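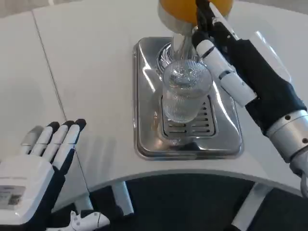

**Perico Street Block Party, planning meeting no. 2**
August 8, 2026

I took the notes again, so blame me if your name is missing! Here tonight: me (Johanna Schwaiger), Lingyun Tang, Gervasio Fuentealba and Annelies Frei. Noeline Mahuika joined by phone and dropped off twice.

## Money

We have 693 dollars left from last year. Gervasio wants to spend a big chunk of it on a real band this time, and I have to say I'm with him (the playlist got pretty tired by nine). Lingyun thinks we should price the tent first. We went back and forth and settled on this — she calls Lehner for a tent quote, he asks two bands what they charge, and we pick once both numbers are in.

## Street closure

The permit form is four pages now! Annelies has filled in most of it and needs signatures from both corner houses. Noeline says the people at 1522 are away until next week, so Annelies will try them after that. We're asking to close the street from 11 in the morning until dark.

## Food and drinks

Potluck, same as before, with a sign-up sheet so we don't end up with all pasta salad. Gervasio is bringing his big grill. For drinks we agreed on water, iced tea and orange juice, and people can bring their own beer. Noeline would like real glasses and no plastic. I worry about bare feet and broken glass on the pavement, so we're leaving that open. 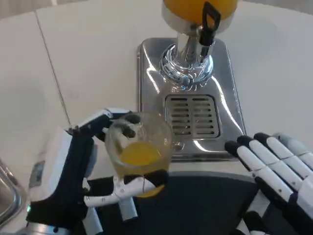
## Tables and chairs

We need 20 folding tables. Hendonen rents them but charges extra for delivery, and Lingyun's cousin has a truck, so she'll ask him. Chairs: everybody brings their own, please write your house number underneath.

## To do before next time

- Lingyun: tent quote, truck
- Gervasio: bands
- Annelies: signatures
- Noeline: sign-up sheet
- Me: flyers, and finding the extension cords

Next meeting is at Annelies's place, side door.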